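Fingers and bowls: what would you budget for?

lab_florport
Posted in Buying and Planning

We have two arms on one table doing tabletop setting work: bowls, plates, spoons, mats. The arms are paid for. What I need is a number for everything else by November. Right now I have 30 pairs of spare fingers from Vusari in the draft and not much more.

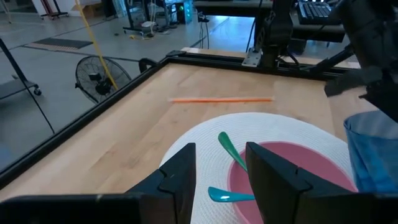 Shirin Khosravi
Thirty pairs is too many. We went through 3 pairs in a year on the same kind of work. Put the money into cable management and a spare gripper body.

lab_florport
Fair, but Vusari wants $447 for a pair and only drops the price at thirty. Buying a few at a time hurts too.

skikum_tom
Get a quote from Rahimi. Also, are your props in the budget? We put in $200 for tableware and it was gone before summer. Ceramic bowls chip and you want duplicates of each one. Woven mats fray at the rim. 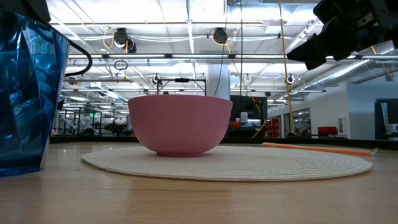

I'd also set aside something for lighting. Shiny plastic under ceiling lights gave us more trouble than the arms did, and fixing it late meant new fixtures and an electrician.

Yasaman Pakzad
Disagree on ceramic. Buy plastic, same colors, done.

skikum_tom
Plastic slides when you nudge it. Different weight, different job.

Shirin Khosravi
Depends what they're training for. Either way it's small money next to the fingers.

lab_florport
Thin pieces are why I wanted so many pairs. The tips have to close evenly or the piece twists. 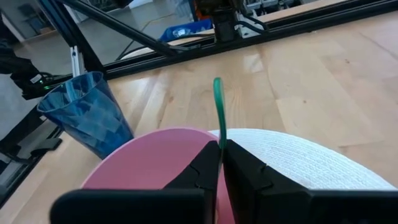 Green strip held upright between the fingertips, over the two plates.

Yasaman Pakzad
Then order five pairs, and ask Rahimi if they sell the tips alone.

lab_florport
OK, cutting it to five and adding a line for props. Will post the Rahimi quote when I get it.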